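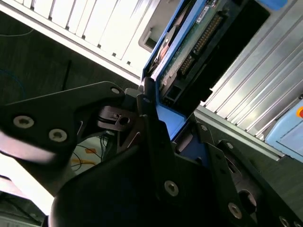

Is it worth opening up an old piece of electronics to save it, when a new one costs about the same as an evening of your time?

More often than you'd think, and mostly when the maker bothered to use screws.

That's my whole argument really, the rest is me being annoyed. I typed most of this on a lunch break so forgive the state of it.

Start with screws. A screw is a promise. Someone at the factory expected another person to come along later and want in. Glue says the opposite. I spent an evening in May with a Sonow media box, heat gun in one hand and a guitar pick in the other, and when the lid finally gave it took a corner of the case with it. The fault was a fan. A fan! Cheapest moving part in the thing, and it was buried under a lid that was never meant to come off.

Compare the old Idero recorder I keep under the desk. Ugly. Heavy as a paving slab. Lid off, and the drive sits in a colored plastic frame, so you know straight away what comes out and what stays put. I love a colored frame. Same with a pin header you can get at without unplugging half the machine first. Somebody drew that on purpose, probably had to argue for it in a meeting, and I'd like to shake their hand.

Drive modules are the best case for all of this. Drives die. Everybody who builds around them knows it. So a drive that can't be swapped by a normal person with a normal screwdriver is a box with an end date, and they should print the date on the front.

People say thin is what buyers want. Is it? I have 500 complaints about the boxes in my house and not one is that they're too thick. Fins and ridged metal look a bit industrial, fine. They also get rid of heat without a noisy fan, and they don't mind dust much. Put it on a shelf and stop looking at it.

The other thing they say is that owners will hurt themselves or wreck the board. Some will. I've wrecked two. Touched a green board with dry socks on, in winter, on carpet, my own fault entirely. Still rather have had the chance. And yes, anything with a mains supply inside, leave alone unless you know what your doing. A drive bay isn't that.

What I'd ask for is small. Screws that fit a hex key you can buy anywhere. Labels in type I can read without a magnifier. A page on the maker's site showing how the lid comes off, no login. Garness used to put a folded sheet in with every unit, black and white, terrible drawings, and I still have mine in the drawer with the takeout menus. Then they quit doing it. No idea why, it can't have cost much.

The repair counter at Chaimongkol charged me 20 to look at the media box and tell me it wasn't worth fixing. They were right, by then it wasn't. The lid had seen to that.

Anyway, lunch is over. Next box I buy, I'm turning it upside down in the store and looking for the screws befor I look at the price.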